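Baskets and Folding
Clundik Household Pages > Gallery > Laundry

Text by Vinzenz Gasser
Last updated April 2021

This part of the gallery is about baskets and the folding of small clothes. It follows on from the drying racks, which are on the previous page. The drawers and shelves we looked at in January have their own page now.

We use plastic baskets for nearly everything at Wurkgate. They can be rinsed under the tap, they stack, and they don't catch on knitted things the way old wicker does. The sizes we use most are 30 cm and 40 cm long. Anything bigger gets overfilled and is awkward on the stairs. If you are buying new ones, check the handles first. Thin handles split before anything else does, usually at the corners.

Open sides are worth having. A solid tub holds damp at the bottom, and towels left in one overnight will smell by morning. Holes or a lattice let the air through. For socks and other very small items choose narrow holes, or put a cloth in the bottom.

Keep food and clothes in separate baskets. A different colour for each job is the easiest way to do it, and visitors who help out can see which is which. Kittipong Suksawat writes the use on a strip of tape and sticks it under the rim, and that works too.

For folding you need a clear, smooth surface at waist height. A kitchen worktop is fine once it has been wiped and dried. Put printed clothes face down for the first fold so that the pattern ends up on the outside. Anything with a drawstring should have the ends pulled level before it goes in the drawer. 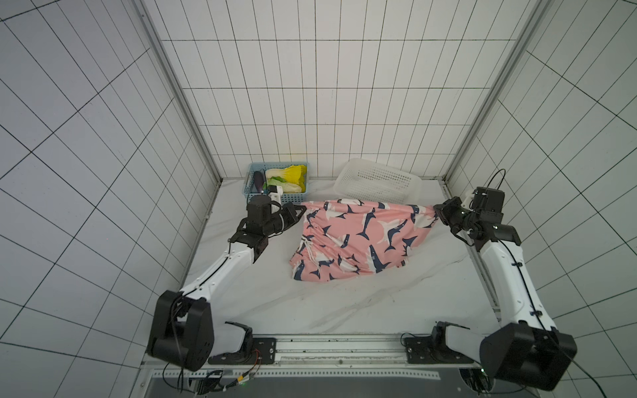
Thin printed clothes are easiest to straighten from the top edge. Take one upper corner on each side and pull until the edge is level, and leave the rest alone until that is done. With the pink shark print the top is fairly taut between the two corners while the lower part still sags in folds on the marble-patterned surface. Next, lower the cloth, smooth it downwards from the top and fold the sides in. The white basket at the back has the rows of small holes mentioned earlier, and the light-blue one with the lattice side is the food basket, with a napa cabbage and an aubergine in it. Move both further back if you are folding anything longer, such as a dressing gown or a cot sheet.

Next page: Airing cupboards
Back to Gallery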